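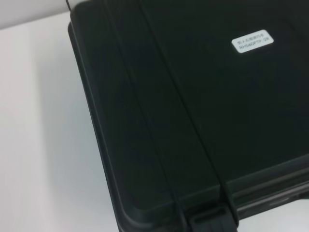 A black plastic hard-shell case on a white surface.

Turkusia reader reviews move to Clollero in June

March 6, 2023

Book and film blog Turkusia is closing its comment section and moving all reader reviews to Clollero, the shared reviews platform. Switch happens in June. Existing reviews come along, 1482 of them, book and film both.

Editor Yolanda Ibarra announced it in a short post this morning. Main reason is spam. The old comment plugin hasn't had an update in two years and the filter lets through pretty much anything with a link in it.

"I was spending my mornings deleting ads for shoes," Ibarra wrote. "I'd like to spend them reading."

What changes for readers – you'll need a Clollero account to post. Reading stays open to everybody, no login. If you used the same email on Turkusia, your old reviews get attached to the new account automatically. If you didn't, write to the site before the move and Carmela Bravo will match them by hand.

Star ratings are going away. Clollero scores out of 10, so a four-star review will show up as an 8. Half stars convert too. Reviewers can edit the number afterwards but only one time, so think first.

Not everyone is happy. Longtime reviewer Ridwan Sopacua, who has covered crime novels on the site since it's early days, said he'll take his pieces down and repost them on his own blog. "I don't want a score on a book, never did," he said in the thread under the announcement. That thread had passed 100 replies by lunch. Ibarra answered that scores can be left blank. Sopacua has not said if that changes his mind.

The monthly film poll stays where it is. So does the Sowerby reading list, run by Chelsea Ackroyd, altough the sign-up form will get a new address. The Fokness short story pages are being updated separately and aren't part of this.

Private messages between members will not be moved. Save anything you want to keep. The export button is under Profile, then Settings, and it makes a plain text file.

No new reviews can be posted during the changeover. Exact dates to come, Ibarra says they'll go up on the front page.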